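8 July 2023
Nuria Sepúlveda

Slide 1. Say hello, don't apologize for the font. We're Gindeo, the tracking layer under the Calside policy. If anyone asks what Sultari was, it was the version before, and it's resting.

Slide 2. The problem. The policy wants to know where two fingertips are. We hand it two cubes covered in black-and-white markers and a great deal of optimism. Pose of the cube, fixed offset to the tips, done by lunch. That was the plan in August.
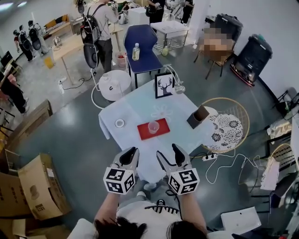

Slide 3. Failure counts. 1,031 demos in, 59 thrown out by the filter. Pause here, people like to write numbers down. Of those 59, 11 were left and right swapping names when the cubes came close together. The solver was very confident each time.

Slide 4. Pose flips. A single marker face seen nearly head-on has two answers, and the solver picks the wrong one with real flair. Fix: use all visible faces, carry the last pose forward, reject any jump a human wrist would sue over. Play the clip. If the clip doesn't play, wave hands.

Slide 5. Latency. We lag by 9 frames at the planner. Bustamante will ask about this. Let Bustamante ask.

Slide 6. Repo link, calibration script, known bugs (small type, long slide). Take questions until the coffee arrives.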